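Zur Neuordnung des Esstisches und der dort abgelegten Kleinteile

Im Anschluss an den Beitrag über den Flurschrank wird nachfolgend über die Neuordnung des Esstisches berichtet. Der Tisch dient in unserem Haushalt seit dem Umzug nach Prastcombe als allgemeine Ablage. Im Laufe des Monats August hatte dieser Zustand ein Ausmaß erreicht, das die Einnahme von Mahlzeiten nur noch an einer Schmalseite zuließ.

Für die Durchführung wurde der Zeitraum ab 9 Uhr vormittags angesetzt. Als Sammelbehältnis kam ein vorhandener Karton aus brauner Wellpappe zum Einsatz, der bereits mehrfach verwendet worden ist und an der Vorderwand entsprechende Risse und Knicke aufweist. Die Anschaffung einer Aufbewahrungsbox der Firma Gredura wurde geprüft, im Hinblick auf den Preis von 70 Euro jedoch zurückgestellt. Solange der Boden des Kartons trägt, besteht hierfür kein Bedarf.

Die Tischdecke blieb während der gesamten Arbeiten liegen. Es handelt sich um die blaugraue mit den feinen gelben Karolinien, auf der sich kleine Gegenstände gut erkennen lassen. Eine Reinigung der Decke ist gesondert vorgesehen.

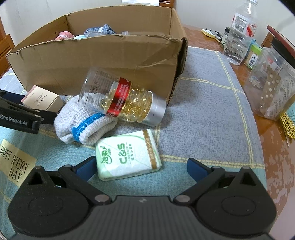
Die Zuordnung der Gegenstände erfolgte nach dem Ort, an dem sie künftig benötigt werden. Papiertaschentücher verbleiben grundsätzlich in Reichweite des Tisches. Angebrochene Packungen werden zuerst aufgebraucht, neue kommen in die Schublade der Anrichte. Diese Regelung besteht dem Grunde nach schon länger, wurde aber in den vergangenen Monaten nicht mit der gebotenen Sorgfalt beachtet.

Schwieriger gestaltete sich die Behandlung der Socken. Einzelne Socken gehören nicht auf den Esstisch, gelangen aber mit der zusammengelegten Wäsche regelmäßig dorthin. Die weiße Stricksocke mit dem blauen Streifen wurde gerollt und bis zur Klärung des Verbleibs ihres Gegenstücks den Textilien zugeordnet. Eine Frist hierfür wurde nicht festgelegt.

Das durchsichtige Kunststoffglas mit den goldfarbenen Weichkapseln erhält seinen Platz künftig im oberen Fach des Küchenschranks, aufrecht stehend und mit fest geschlossenem Deckel. Auf dem Tisch ist es mir wiederholt umgefallen. Vor dem Einräumen ist bei allen Behältnissen dieser Art das Haltbarkeitsdatum zu prüfen.

Kleine Pappschachteln werden aufgehoben, sofern sie sich zur Unterteilung von Schubladen eignen. Ich räume ein, dass dieser Grundsatz in der Vergangenheit großzügig ausgelegt wurde. Im Flurschrank befanden sich zuletzt 13 solcher Schachteln, von denen die Mehrzahl dem Altpapier zugeführt werden musste.

Von der Entsorgung ausgenommen ist die cremefarbene Karte mit dem Aufdruck „HAPPY EVERY DAY“. Sie wird an der Innenseite der Küchentür angebracht, neben dem Abfallkalender der Gemeinde Gamstead.

Offen ist weiterhin die Frage der Post. Umschläge und Prospekte, darunter der umfangreiche Katalog von Retamal mit seinen 888 Seiten, liegen vorläufig auf dem Stuhl am Fenster. Über ihre Ablage wird nach Abschluss der Arbeiten in der Küche berichtet.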